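Boltcombe Wheel Strap Set for Vehicle Transport

Product details

The Boltcombe wheel strap set holds a car or light van in place by its tires while it travels on a trailer, a flatbed or a car ferry deck. Each set secures one axle. Order two sets if you want all four wheels tied down, which we recommend for any trip longer than a short move across town.

The straps pass over the tread and anchor to the floor in front of and behind each wheel. Because they hold the tire and leave the chassis alone, the suspension can move as it normally would, and there is no hook near the bodywork, brake lines or exhaust.

What you get

2 over-wheel straps with ratchet
2 storage bags
Rubber tread blocks, already threaded on the straps
Printed instructions

Specifications

Working load limit: 1000 kg per strap
Webbing: polyester, black with orange edge stitching
Ends: swivel hooks with spring keepers
Ratchet: long handle, zinc plated
Price: $69 per set

Choosing the right version

The standard version has swivel hooks and fits trailers with D-rings or a perforated track. If your trailer has a recessed rail, choose the Sinora end fitting when you order. It clicks into the rail and turns a quarter to lock. The price is the same for both. We don't sell the end fittings separately, so check your trailer first.

Very low cars can be a tight fit between the tire and the arch. Measure the gap with the car standing on its wheels. If you can't get a flat hand through, ask us for the set without tread blocks - it is thinner and goes in more easily.

How to use

Park the vehicle centered over the trailer axle or slightly ahead of it, in gear or in Park, with the parking brake on. Hook the fixed end to the floor in front of the wheel. Lay the strap over the tire and set the three blocks in the tread grooves. Hook the ratchet end behind the wheel and tighten until the tire bulges a little at the sides. Do the same on the other side before the final tightening.

Stop and check the tension after the first few miles. Webbing settles when it is new, and one or two more clicks are normal.

Do not use the straps to tow or lift. Replace any strap with a cut edge, melted spots or a label you can no longer read.

Care

Rinse with fresh water after winter roads or a sea crossing and hang to dry out of the sun. A drop of light oil on the ratchet pawl in November keeps it moving through the cold months. Don't oil the webbing.

Shipping and returns

Orders placed before 2 p.m. leave our Rutby warehouse the same day. Unused sets can be sent back in the original bag. For fleet orders or odd trailer floors, write to Arvo Räsänen at the Peltonen sales desk and include a photo of your anchor points.

Also from Peltonen - home and kitchen

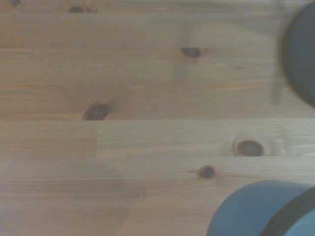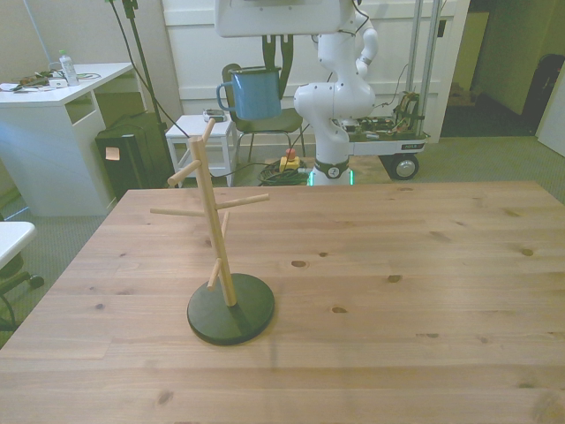

Pale wood tabletop; second photo with six-peg wooden mug tree, dark round base.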